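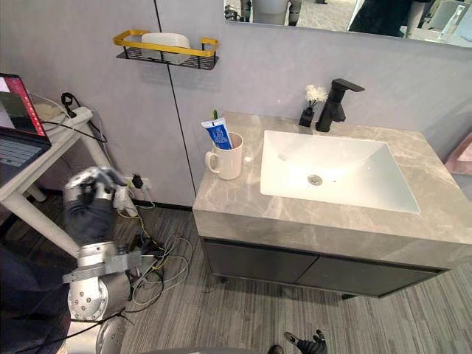
2 min read

Posted 2019-12-17

We went onto a water meter when we moved to Matthorpe. In Prellisden we paid a flat rate and I never gave it a thought, so for the first few weeks I felt slightly guilty every time I ran a bath. That wore off. What stayed is a notebook in the kitchen drawer where I write down the reading.

The meter is under a small iron lid in the pavement outside the gate. The lid sticks and I lift it with an old screwdriver. The number on the dial the day we got the keys was 1,011, and I wrote it on the back of the estate agent's envelope, which was a good thing because the first bill from Carnus started from a different figure. I rang them, read out mine, and they changed it after a few days. If you are moving house, write the number down before you carry anything in.

The first full month we used 8 cubic metres. I don't know if that is a lot for our sort of house. The leaflet gives an average but it doesn't say how many people have a garden, and ours was dry that summer and I was out with the hose most evenings.

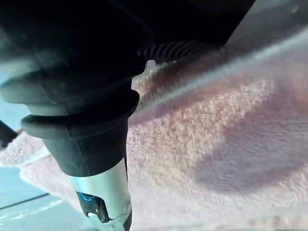

A reader wrote after my last post that I was looking in the wrong place, and that in her house the toilet cistern had been trickling for most of a year before they found it. She told me to put a few drops of food colouring in the tank at bedtime and look at the bowl in the morning. I did it that night with some green left over from a birthday cake. The bowl was faintly green at breakfast.

The new washer cost less than the food colouring. Fitting it took me most of an afternoon, mainly spent on the floor trying to get the stopcock to turn. It hadn't been moved in years. I'd suggest turning yours off and on twice a year so it doesn't seize up. 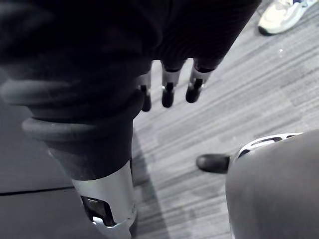

Three fingertips in black rubber, pointing down.

After the washer the monthly figure came down to 6. The bill is lower, though a good part of it is for waste water and the standing charge, and those don't move much whatever you do. I had hoped for more. We have also stopped rinsing plates before they go in the dishwasher, and they come out the same.

The garden is the other half of it. We've got one water butt on the back downpipe and it fills in a single wet night. You can see the Wan from the landing window and it has been high for weeks, so saving rain seems a bit silly just now. It won't in June. I've priced a second butt for the shed and the stand costs nearly as much as the barrel, so I may use bricks.
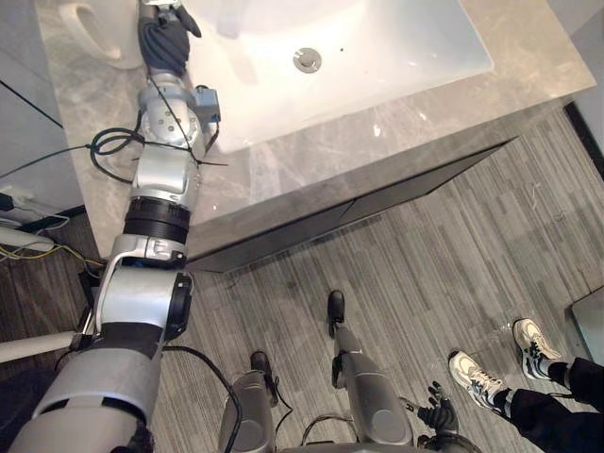 What I'm doing in January

Lagging the pipe to the outside tap, first. It froze at the old house and we had 23 days without it while we waited for the plumber. Then the dripping shower head, which I think only needs descaling. Vinegar in a sandwich bag, tied on overnight.

I'll put the next reading up when I've got the lid open again.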